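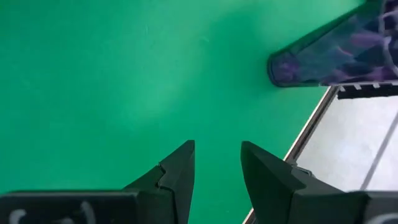

Attachment 1: the green surface up close

Ticket: Drullum monitor, greens go gray after sleep
Opened by: Sulastri Goh
Status: Open, waiting on customer

23rd April, first message

Hi again! I'm back with the monitor problem, sorry. Quick recap for whoever picks this up: when I boot in the morning the colors are lovely, and then the computer goes to sleep over lunch and when it wakes up every green looks like old pea soup. Reds seem okay. Blues are maybe a touch dull, but I wouldn't swear to it.

What I've done so far: restarted (fixes it until the next sleep), swapped the cable for the one off my old screen (no change), and did the factory reset from the menu on the back, which also put the menu into a language I can't read, so that was a fun half hour. Brightness is on the default. I have the Dornance color utility installed, version 3, and it loads the Wattimena profile at startup.

Later the same day

Okay, I tried the thing your colleague suggested and turned off night mode completely. Still happens. I also turned off the power saving setting on the monitor itself, and I think it took longer to go bad, but it did go bad.

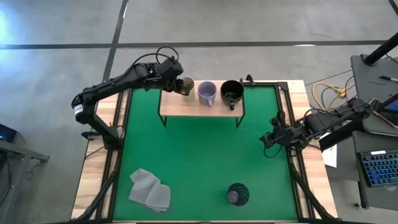 So then I started wondering about the profile. I opened the Dornance window right after waking the computer and the little box next to Wattimena was empty, even though it was checked this morning! I checked it again by hand, clicked Apply, and bam, greens are back. Put it to sleep, woke it up, box empty again. I did this over and over like a kid with a light switch and it did the same thing every time.

Is there a way to make it load the profile on wake as well as on startup? I found a setting called "reload delay" that was at 600 and I bumped it up to 3000, but I have no idea what the units are and it didn't help, so it's back to 600 now.

Reply from Flurnudham Support

Thanks, Sulastri, the empty box helps a lot. Please go to Options, then Advanced, turn on "Watch for display changes" and restart once. Let us know how it looks after the next sleep.

Next morning

Turned it on and restarted. Two naps so far (the computer's, sadly) and the greens are still green. Can you leave this open into May? I'd like to use it a while longer before I call it fixed.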